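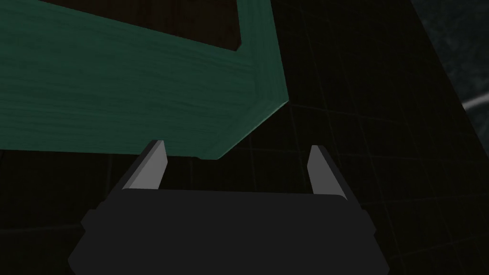

Notes for the April talk – sound and cleanup on *Fallow*

(Water on the lectern. Laptop on the left-hand socket, the right one's dead.)

**Opening**

Hello everyone, thanks for coming out. I'm going to talk for 40 minutes if I behave myself, and then Lev's going to come up and correct whatever I got wrong, because he did most of the roto and I mostly sent emails.

Quick show of hands – who's worked on something set before they were born? Right. And who's had to paint out a satellite dish? Keep your hands up if it was more than one. Yes, thought so.

*Fallow* is a six-part drama set on a farm in the winter of 1963. We shot it in late May. I'll let that sit there for a second.

**The job**

We had 1466 shots come through the building. The original bid was for a lot fewer, and I've still got the bid on my wall. There were 16 of us at the busiest point, and that includes Daiane Medeiros, who came over from Linetti to do the fog and ended up staying for the whole grade.

The brief from our director, Ivone Trindade, was one line long: "I want it to look as if nobody fixed it." Lovely thing to say. Horrible thing to schedule.

Say the bit about the tea towel here if they're friendly. Skip if not.

**Leaves**

May means leaves, and 1963 in our story means bare trees. We had three ways of dealing with them:

- frame them out, which Ivone did whenever she could, bless her
- replace the whole treeline with a matte painting
- strip the leaves and keep the real branches

The third one looks best by miles and takes forever. You think there's a tree under there. There isn't much of one! Once you've keyed out the green you've got a few sticks and a lot of holes, so we built a small library of winter branches and patched them in by hand. Lesia Dmytriv shot those for us on a very cold Thursday up a ladder, and I owe her a pair of gloves.

PLAY CLIP 1 – orchard, before and after. Let it run twice. Don't talk over the second go.

Point out the hedge on the right. The hedge is still wrong. I've made my peace with it.

**Breath**

Everybody asks about breath, so let's do breath.

We did 70 shots with added breath and we cut it back in nearly all of them. The first pass was timed exactly to the dialogue, every word a neat little puff, and it looked like the cast were steam engines. Daiane's fix was to leave most of it out. People breathe through their noses when they're listening. They hold it when they're cross. So she sat with the sound rushes on headphones, no picture at all, and marked where she could hear the air going out. Then we only put it there, and faded it early if the actor turned away from the light.

That's my favourite thing we did on the whole show and it cost us next to nothing. Two days, I think? Check with Lev.

PLAY CLIP 2 – the kitchen door argument.

**The grade, and why we did it too early**

Okay, the confession section.

We use Kedach for shot tracking, and for a long time I'd set it up so that cleanup finished, then comp, then grade, all nice and tidy. On episode two Ivan Shevchuk, our colourist, put his cold look on some half-finished shots just to see. All the skies fell apart. Our lovely soft winter skies had banding you could have climbed up.

So from episode three on, Ivan sent us a rough look first and we worked underneath it with a button to switch it on and off. It should have been like that from day one. If you take one practical thing home, please take that: get a rough grade from your colourist before you start painting anything pale.

(If someone asks: yes, we went back and redid episode two. Nine shots. No, we weren't paid for them.)

**Stelmakh**

Stelmakh is the name of the village in the script, and it's three different places stuck together. The church is in one county, the pub's in another and the bridge is a car park. I love the bridge.

What held it together was snow, the same snow everywhere. We had one person in charge of how deep it was and which way it had drifted, and if you wanted to change it you had to ask. It sounds fussy. It saved us in the funeral sequence, where the wind direction is a plot point and we'd have had viewers writing in.

PLAY CLIP 3 – bridge build-up, layers on one at a time. Sound off, the temp music isn't cleared.

**Wrapping up**

Check the clock. If I'm over, drop the tractor story and go straight to Lev.

If there's time – tractor story. Mention that the number plate was Ivan's birthday.

Then hand over for questions. Repeat each question into the mic, as the back rows couldn't hear a thing last time. Lev's got the longer breakdown on his laptop if anyone wants to see the orchard frame by frame, and we'll both be in the bar afterwards.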